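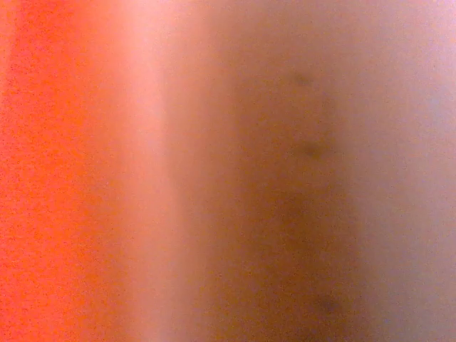 Figure 4. Orange-red passing into pale pink without a visible boundary.

4.2 Where does one color end?

Ask a room of people to point at the place where red turns into pink and you get a wonderful spread of answers. We knew this from our pilot sessions in January, but the size of the spread in the main study still surprised us. A soft transition like the one in Figure 4 has no edge to hold on to, so the viewer has to bring one along, and what the viewer brings seems to depend a great deal on the words that come to mind first.

We worked with 33 adults at two sites, Hustthorpe and Ellis. Each person saw a set of printed strips in which one color faded slowly into another, and slid a thin paper marker along the strip until it sat where the first color stopped. Every strip was judged 7 times, in mixed order, with the strip turned upside down on some of the trials. Before starting, half of the group named the colors out loud in their own words. The other half went straight to the marker.

The namers were far steadier. Once somebody had said "coral" or "salmon," the marker tended to come back to nearly the same spot on every trial, even when the strip had been flipped. People who had named nothing drifted, and they drifted in one direction: toward the paler end, a little further each time. We had expected more noise from this group and had no reason to expect a direction at all, which makes this the result we are most excited to follow up.

One participant in Ellis offered three names for a strip where most people used one or two (her middle term was "the inside of a shell"), and she then asked for a second marker. We gave her one. Her data are left out of the group averages, but her two boundaries were among the steadiest in the whole study, and they led directly to the two-marker task described in Section 5.

Paper stock mattered less than we feared. Kowalchuk repeated the Hustthorpe sessions on a rougher sheet and found the same drift. Lighting is another question, and we take it up with the Killus strips below, where the fade runs from green to gray and the naming effect is weaker.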